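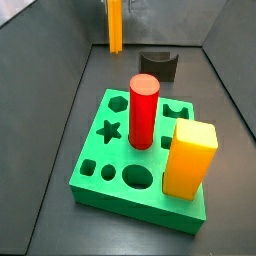
초록색 도형 판 위에 서 있는 빨간 원기둥

극단 고벨(Govell) 소개

안녕하세요, 뮤지컬 하는 동네 극단 고벨입니다!

고벨은 낮에는 각자 다른 일을 하고 저녁이면 연습실에 모여 노래하고 춤추고 대사를 외우는 사람들의 극단입니다. 치과 접수대에서 일하는 단원도 있고, 고등학교에서 화학을 가르치는 단원도 있고, 은퇴한 뒤에 처음으로 탭 슈즈를 사 본 단원도 있습니다. 무대 경력이 긴 분도 계시지만 대부분은 오디션이라는 걸 고벨에서 처음 봤어요. 저희는 그 첫 오디션의 떨리는 목소리를 정말 좋아합니다. 나중에 같은 사람이 객석 맨 뒷줄까지 소리를 보내는 걸 들으면 소름이 돋거든요.

일 년에 두 번, 봄과 가을에 본공연을 올립니다. 봄에는 주로 코미디를, 가을에는 조금 더 큰 편성의 작품을 고릅니다. 그 사이사이에 갈라 콘서트, 대본 낭독의 밤, 어린이 관객을 위한 짧은 낮 공연이 있고, 초급반 수강생들의 발표회도 있습니다. 발표회는 무료이고, 보통 간식이 공연보다 먼저 동납니다.

어떻게 시작했나

시작은 합창단이었습니다. 연말 공연에서 뮤지컬 넘버를 메들리로 부르기로 했는데, 누군가 모자를 쓰고 나왔고, 다음 연습 때는 모두가 모자를 쓰고 왔고, 그다음에는 대사를 넣자는 말이 나왔습니다. 악보대를 치우니 생각보다 넓은 무대가 생기더군요. 그 길로 작은 코미디 한 편을 골라 교회 친교실에서 올렸습니다. 조명은 스탠드였고 막은 식탁보를 이어 붙인 것이었는데, 2막 중간에 막이 한쪽만 내려와서 살인범 역할을 맡은 단원이 대사를 하면서 손으로 걷어 올렸습니다. 관객들은 그게 연출인 줄 알고 박수를 쳤습니다. 그 박수 때문에 지금까지 하고 있다고 말하는 창단 단원이 여럿입니다.

지금은 실타다인(Siltadine) 홀을 본공연장으로 쓰고 있습니다. 무대가 깊지는 않지만 옆 날개 공간이 넉넉해서 장면 전환이 빠른 작품에 잘 맞고, 무엇보다 소리가 참 좋습니다. 마이크를 끄고 불러도 되는 발라드가 작품마다 한 곡씩은 꼭 나와요. 지난가을 공연에는 1,258명의 관객이 와 주셨습니다. 고벨이 올린 공연 가운데 가장 많은 숫자이고, 매표소를 맡은 단원들이 마지막 날 이 숫자를 분장실 거울에 립스틱으로 써 놓았습니다. (지우는 데 한참 걸렸습니다.)

예술감독 톈유 덩(Tianyou Deng)

톈유 덩은 고벨에서 연출과 안무를 함께 맡고 있습니다. 처음에는 피아노 반주자로 들어왔는데, 반주를 하면서 자꾸 배우들의 발을 쳐다보더니 어느 날 건반에서 일어나 스텝을 고쳐 주기 시작했습니다. 춤을 못 춘다고 굳게 믿는 사람에게 춤을 시키는 데 특별한 재주가 있습니다. 걷는 동작에서 출발해서 박자를 얹고, 방향을 바꾸고, 팔 하나를 더하면 어느새 군무가 되어 있어요. 본인은 안무를 짠다는 말보다 "걸음을 정리한다"는 말을 즐겨 씁니다.

톈유가 연습 첫날 늘 하는 일이 있습니다. 주연이든 앙상블이든 모두 대본을 바닥에 내려놓고, 자기 인물이 막이 오르기 한 시간 전에 무엇을 하고 있었는지 이야기하게 합니다. 이름도 없는 '손님 3'이 이때 사연을 얻습니다. 빵집에서 거스름돈을 잘못 받고 화가 난 채로 등장하는 손님 3과 그냥 등장하는 손님 3은 걸음부터 다르고, 그런 게 쌓여서 장면 전체가 살아납니다.

작품을 고르는 방식

단원 누구나 하고 싶은 작품을 추천할 수 있습니다. 추천한 사람은 가장 좋아하는 노래 한 곡을 직접 부르거나 틀어 주어야 하고, 다 같이 소리 내어 첫 장면을 읽어 봅니다. 혼자 눈으로 읽을 때 시시했던 농담이 입 밖에 나오자마자 터지는 경우가 있고, 그 반대도 있습니다. 그렇게 읽고 나서 투표를 합니다. 토론은 꽤 시끄럽습니다! 탭댄스가 들어가야 한다는 쪽과 제발 이번만은 빼 달라는 쪽이 오래전부터 맞서고 있습니다.

창작극도 합니다. 단원들이 함께 쓴 뮤지컬 코미디 '스토스카(Stosska) 여관의 마지막 손님'은 폭설로 산장에 갇힌 유랑 악단이 숙박비를 벌려고 밤새 쇼를 꾸민다는 이야기인데, 대본을 아홉 번 고쳤고 그때마다 손님이 한 명씩 늘었습니다. 마지막 원고에서는 등장인물이 너무 많아 여관 주인이 자기 방을 내주고 계단에서 잡니다. 계단에서 부르는 주인의 솔로는 지금도 갈라 콘서트의 단골 신청곡입니다.

초급반과 워크숍

본공연에 바로 뛰어들기 부담스러운 분들을 위해 초급반을 운영합니다. 한 기수는 10주 과정이고, 발성과 호흡, 기초 움직임, 장면 연습을 번갈아 하다가 끝에 짧은 발표회를 엽니다. 수업은 리앙(Liang) 연습실에서 합니다. 오래된 건물 2층이라 계단이 가파르지만 창이 커서 여름 저녁에 정말 예쁘고, 바닥이 적당히 울려서 발소리 연습하기에 그만입니다. 악보를 못 읽으셔도 괜찮습니다. 저희 앙상블에도 귀로만 배워서 화음을 넣는 분이 계시고, 그분 음정이 제일 정확해요.

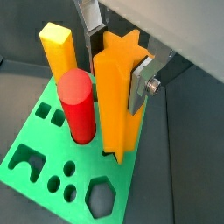
무대 위 자리 잡기는 초급반에서 가장 먼저 다루는 내용 중 하나입니다. 처음 무대에 서면 누구나 상대 배우만 보게 되고, 객석에서 자기가 어떻게 보이는지는 잊어버립니다. 그래서 수강생들이 돌아가며 객석 자리에 앉아 동료의 장면을 봅니다. 사진 속 노란 사각기둥을 보세요. 키가 크고 색도 환한데 바로 앞에 선 빨간 원기둥 때문에 아래쪽이 보이지 않지요? 뒤에 선 배우에게도 똑같은 일이 일어납니다. 얼굴은 보이는데 정성껏 연습한 발동작은 사라지는 거예요. 이럴 때 뒤 배우가 반걸음만 옆으로 빠지면 장면이 확 열립니다. 이걸 객석에서 한 번 보고 나면 다음 주에는 말해 주지 않아도 서로 자리를 비켜 줍니다.

노래 수업은 소리를 크게 내는 것보다 가사를 알아듣게 하는 데 시간을 더 씁니다. 빠른 패터송의 가사를 노래 없이 말로만 해 보고, 속삭여 보고, 옆 사람에게 부탁하듯 해 보고, 그다음에야 피아노가 들어갑니다. 혀가 꼬이면 다 같이 웃고 처음부터 다시 합니다. 쉬는 시간에도 복도에서 중얼중얼하는 소리가 끊이지 않아요.

워크숍은 그때그때 열립니다. 무대 분장, 가발 손질, 무대에서 안전하게 넘어지는 법, 빠른 의상 갈아입기 같은 주제가 있었고, 넘어지는 법 워크숍은 매번 일찍 마감됩니다. 공연에 설 생각이 전혀 없는 분도 환영합니다.

무대 뒤의 사람들

무대에 서지 않고도 고벨의 단원이 될 수 있습니다. 사실 막이 오르는 순간 가장 바쁜 곳은 무대 뒤입니다. 소품팀은 작품마다 기상천외한 물건을 구해 옵니다. 한번은 연기가 나는 주전자가 필요했고, 한번은 앉으면 다리가 부러지되 다음 날 다시 멀쩡해야 하는 의자가 필요했습니다. 소품팀은 그 의자를 만들어 냈고, 지금도 연습실 구석에 있으니 놀러 오시면 절대 앉지 마세요.

의상팀의 창고에는 2,000벌의 의상이 있습니다. 웨딩드레스, 선원복, 수녀복, 출처를 알 수 없는 반짝이 조끼까지 색깔별로 걸려 있고, 다른 극단이나 학교에 빌려 드리기도 합니다. 대여를 원하시면 공연 날짜와 필요한 치수를 적어 메일을 보내 주세요. 세탁해서 돌려주시고, 단추가 떨어졌으면 단추도 같이 돌려주세요!

조명팀과 음향팀은 늘 새 사람을 기다립니다. 장비를 처음 만지는 분은 리허설 동안 선배 단원 옆에 앉아 큐시트를 함께 넘기는 일부터 시작합니다. 암전에 맞춰 손가락 하나로 객석 전체를 캄캄하게 만드는 기분은, 해 보신 분들 말로는 커튼콜 못지않다고 합니다.

오디션 안내

9월에 올릴 가을 공연의 오디션 일정은 공지 게시판에 먼저 올라갑니다. 준비하실 것은 노래 한 곡과 편한 신발입니다. 노래는 어느 작품의 곡이든 상관없고, 반주자가 있으니 악보를 가져오시면 됩니다(반주 음원도 괜찮습니다). 독백은 현장에서 드리는 대본으로 읽고, 춤은 여럿이 함께 짧은 동작을 배워서 해 봅니다. 틀려도 계속하시면 됩니다. 저희가 보는 건 틀린 다음 표정이에요.

배역이 정해지면 저녁 연습이 시작됩니다. 직장이나 가족 일로 빠져야 하는 날은 오디션 지원서에 미리 적어 주세요. 장면별로 연습표를 짜기 때문에 미리 알수록 맞추기가 쉽습니다. 공연 직전 주에는 전원이 실타다인 홀에 모여 처음부터 끝까지 의상을 입고 돌려 봅니다. 그 주만큼은 꼭 비워 두셔야 합니다.

관객 여러분께

공연 예매는 홈페이지와 공연 당일 매표소에서 하실 수 있습니다. 좌석은 지정석이고, 휠체어석과 안내 보행이 필요하신 분은 예매할 때 적어 주시면 입구에서 맞이하겠습니다. 어린이 낮 공연은 객석 불을 완전히 끄지 않으니 중간에 나갔다 들어오셔도 되고, 큰 소리로 따라 부르셔도 됩니다. 배우들이 더 신나서 합니다.

공연이 끝나면 배우들이 의상을 입은 채로 로비에 나옵니다. 재미있었던 장면을 말씀해 주시면 정말 오래 기억합니다. 혹시 보시다가 나도 저기 한번 서 보고 싶다는 생각이 드셨다면 그 자리에서 아무나 붙잡고 말씀해 주세요. 지금 단원 중에도 그렇게 로비에서 이름을 적고 간 분이 있고, 다음 봄 공연에서 우체부 역할로 첫 대사를 했습니다.

문의는 홈페이지 하단의 연락처로 해 주시고, 연습실 구경은 초급반 수업이 있는 저녁에 오시면 됩니다. 문은 열려 있고, 계단에서부터 노랫소리가 들릴 거예요.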